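In Defense of the Blank Wall

My sister-in-law came over in September, stood in the middle of our living room with her coat still on, and asked when we were going to finish decorating. We've lived in that apartment for nine years. I told her it was finished. She looked at the big wall over the couch, the one with nothing on it, and gave me the kind of smile you give a kid who says he isn't tired.

So this is me, arguing with her at length in a place where she can't interrupt.

I like a blank wall. I like it the way other people like a fireplace. I sit across from it with my coffee at six in the morning and I look at it, and I don't feel that I'm missing out on a print of a lemon. And I've started to get a little cranky about how hard the world works to make me feel bad about that.

Go into any home store and count the aisles that exist only to fill up wall (okay, don't count, you have a life). Signs that tell you what room you're in. Clocks that don't keep time. Frames already loaded with pictures of somebody else's beach. I was in a place called Larkodeo last spring, looking for a shower curtain, and I passed a rack of fake windows. Windows! For walls that don't have one! The tag said they "open up the space." They were 200 dollars and they opened up nothing, they were a mirror with some bars on it.

I used to be a filler myself, so I do get it. My first place after college had 13 things hanging in one hallway, and it was a short hallway. Concert posters, a map of Cairns that a roommate left behind (neither of us had ever been), a calendar two years out of date that I kept for the photos of barns. When I moved out and took it all down I stood there looking at the bare hall and thought, oh, this is a nice hallway. The light came in from the kitchen and went all the way along it. I'd lived there three years and hadn't once seen it do that.

My friend Nabila Harahap disagrees with me on all of this and she disagrees loudly. Her argument is that a blank wall is a rich person's wall. Magazines love an empty room because an empty room says you've got closets someplace else, big ones, with all your junk in them. Her grandmother's house was covered floor to ceiling, every graduation and every baby, and walking in there felt like being hugged by forty people. And she's right about her grandmother's house. I've seen the photos and I'd have moved in. I can't argue with a wall full of people you love, and I don't want to.

But that grandmother put up things that meant something to her. Most of what gets sold as wall decor doesn't mean anything to anybody. It's there because a gap makes us nervous. We treat a bare wall like a silence at dinner, somebody has to jump in quick and say something about the weather.

White gets a bad rap too, by the way. People say "plain white" like it's one thing, and then they go to pick a paint and come home with 18 sample cards and a headache. I did our wall in a shade called Grarnberg, which sounds like a cheese and looks like, well, white. Except that it's bluish before breakfast, and kind of buttery by four o'clock, and when it's raining it goes a soft gray that I'd never have picked off a card and would now be sad to lose. You only notice that stuff if you leave it alone. Hang a lemon on it and you'll look at the lemon.

Pale and plain can still go grayer in one part and brighter in another:
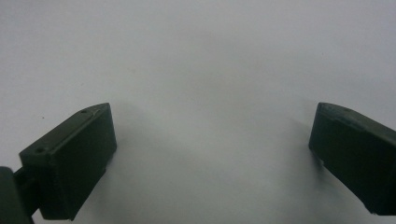
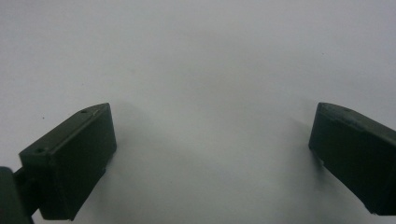
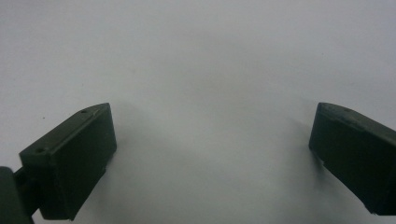
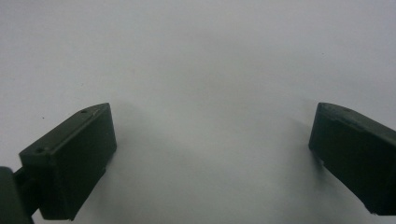
What I'd Tell You If You Asked

You didn't ask, but you've come this far. Pick one wall. It doesn't have to be the big one. Take down whatever's on it, fill the nail holes (please fill the nail holes, a wall with holes in it just looks robbed) and leave it be for a couple of months. If you miss what was there, put it back! Then at least you know you like it. I put one thing back myself, a tiny ink drawing of a dog that used to hang by the bathroom, and I like that dog more now than I did in all the years I walked past him.

My sister-in-law, meanwhile, has mailed us a gift. It's flat, it's wide, and it's from Larkodeo. It's been leaning in the hall closet since it came, and I haven't opened it, but when I tip the box I can hear bars.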